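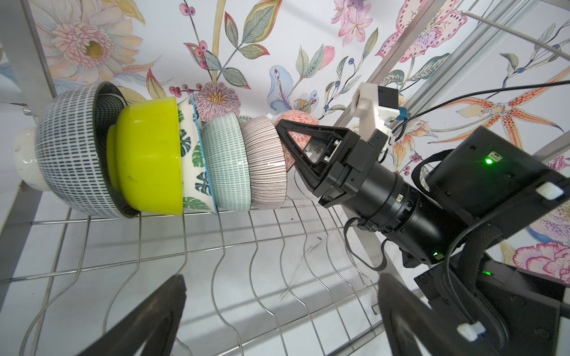

Replacing siding on one wall only – will the new boards match?

Asked by Homa Bahrami in Siding and Exterior Trim

The west side of our house gets all the weather and the vinyl there has gone brittle. Two panels cracked in February and a third is loose near the hose bib. The other three sides are fine. The siding is 17 or 18 years old, a tan color, double 4 profile. The previous owner left a box in the garage labeled Furkia but there is no color name on it, only the number 982.

I had one contractor out, from Calgate. He measured the west wall at 77 feet around the windows and trim and said he would only quote the whole house. I don't have the money for the whole house this year. Is it reasonable to do one wall, and will it look bad next to the old siding? Also, does the house wrap have to be replaced at the same time? I could see some of it behind the crack and it looked torn.

3 answers

Babak Mazandarani
You can do one wall. I did mine. The color won't be the same but you only see it at the corners. Get another quote.

Mehrangiz Safavi
I worked in the office of a siding outfit for a long time and we did single walls every season. Some companies won't, usually for scheduling reasons, so call two or three more and say on the phone that you want one elevation only. That saves everybody a visit.

On the match: your old siding has faded, so even if you found the same product in the same color it would look darker. Pull a piece from a shaded spot, under a porch or behind a downspout, and take it to a supplier. Take a piece from a sunny side too. Match to the sunny one. The number on the box may be a color code or it may be a lot number, and the supplier should be able to tell you which.

Check the profile before the color. Double 4 from one maker does not always line up with double 4 from another, and if the courses are off at the corner post you will notice it every time you pull in the driveway. New corner posts on both ends of the wall help hide a small difference.

House wrap – yes, replace it on that wall while it is open. Have them tape the seams and look at the flashing over each window. Ask for the price per sheet if they find rotten sheathing, and get that in writing before they start.

My neighbor used Trileck for one wall and paid $1,568 for labor. Hers was a short wall with no windows, so expect more.

Kaj Hallgrímsson
Agree on the profile. If the loose one by the hose bib just came unlocked, a zip tool will put it back in a minute. They are cheap at any hardware store. Do it on a warm afternoon, old vinyl snaps in the cold.

Homa Bahrami (asker)
Thanks. I have Asadi coming to look at the one wall. The loose panel went back in with the zip tool but the bottom edge still rattles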